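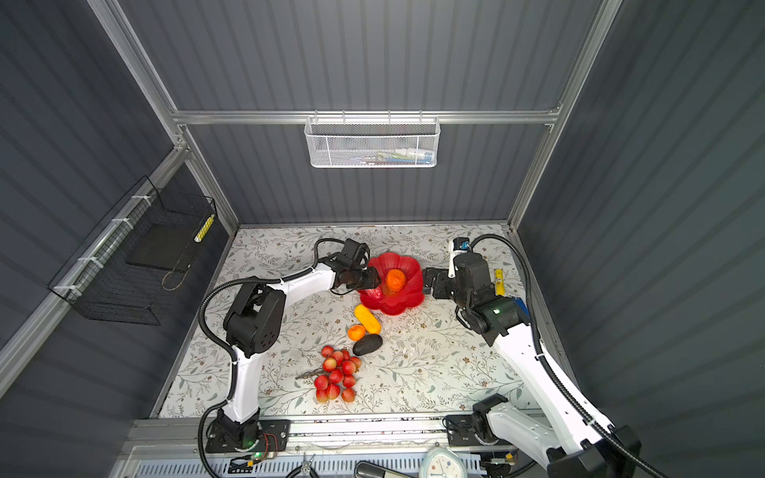

Todel Bowl Sorting, two-arm teleoperation set

Maintained by Hazem Mahrous and Brahim Lamrani, Kevstead.

Contents
19 hours of teleoperated demonstrations, 4000 episodes. Each episode holds joint positions for both arms, gripper opening, the operator's commands and video from a fixed camera.

Task
Move fruit between the tabletop and the red bowl. Either arm may pick. Items include a mandarin, an avocado and a cluster of small red fruits on a stem. Start positions vary between episodes. The mesh basket on the back rail and the wire basket on the left wall are not part of the task.

Collection
5 operators, all trained on the Plusari leader arms before recording. Sessions ran in June. Episodes in which an arm hit the bowl rim are kept and carry the flag rim_contact.

Known problems
- Gripper opening lags the command by 3 samples. Not corrected.
- The table cover is patterned with leaves and small flowers. Colour-based segmentation picks these up as objects.
- The right arm hides part of the table behind its wrist.

Splits
train, val and test, divided by operator. Do not reshuffle by episode.

Loader
Use the Bouzid reader, version 3 or later.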